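Notes on the desk and wire rack set, kept with the Nidstead household files. Last touched in June.

# Nidstead: desk and rack

This folder covers one light wooden desk and the small group of things that get used on it: a white wire rack, a white ridged board and a tall turquoise cup. It is part of the Beketley home objects collection, which holds 3,286 entries in total. Of those, 83 belong to Nidstead.

## The desk

The top is pale wood with a wavy grain. In some places the lines are fine and close together, in others they open into wide arches. We log the desk as a surface of its own, separate from anything that stands on it.
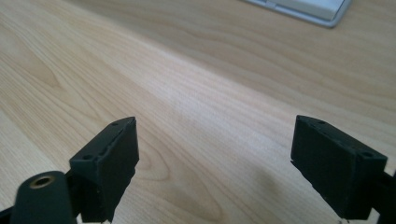 **Does the top need oil or wax?**
The top gets a wipe with a damp cloth after use and a dry cloth after that. Oil was tried on an offcut and made it too yellow, so we left the desk alone.

## Surface entries

Each surface entry has four fields:

| Field | What goes in it |
|---|---|
| `surface` | plain name, such as `desk` or `shelf` |
| `tone` | light, medium or dark |
| `grain` | straight, wavy or none |
| `care` | how it is cleaned |

Use everyday words in `tone`. Earlier entries had things like "wheat" and "biscuit" – these have been changed to `light`. Don't guess at the species of wood. If there is no paperwork for the piece, leave it out and write `wood`.

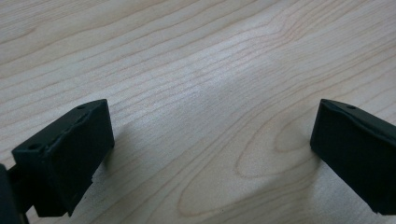

*Desk top, tone: light, grain: wavy.*

## Rack, board and cup

The rack is made of thin white rods in a square grid. The board is long and white, with a smooth strip along the front and raised ridges running lengthwise behind it. Log the two as separate items even when they are together, and use the `with` field to link them.

The cup is logged under `drinkware`. Its color is `turquoise`, not `blue` or `green`. The Pai list used all three for the same cup and it took a long time to sort out.

Small scuffs on the board are normal and go under `wear` as `light`.
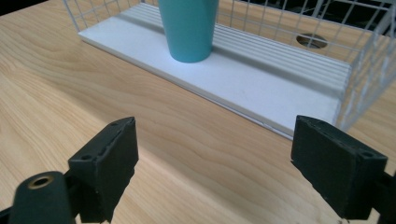 Keep `wear` for marks on the item itself. Crumbs, water spots and dust go under `state`, and they can change from one entry to the next. If you can't tell which it is, leave both fields blank and add a note.

## Sizes and limits

- Notes are limited to 400 characters.
- Item names are limited to 200 characters, though most are one or two words.
- Measurements are in inches. Blank means the item was never measured.

## Known problems

- Some rack entries brought over from Brilance still say `basket`. Search for both words.
- The `care` field is missing for most shelves.
- Board entries made before the `with` field was added have the link written in the notes instead.

Corrections go in `changes.md`, newest at the top, with the old value and the new one on the same line.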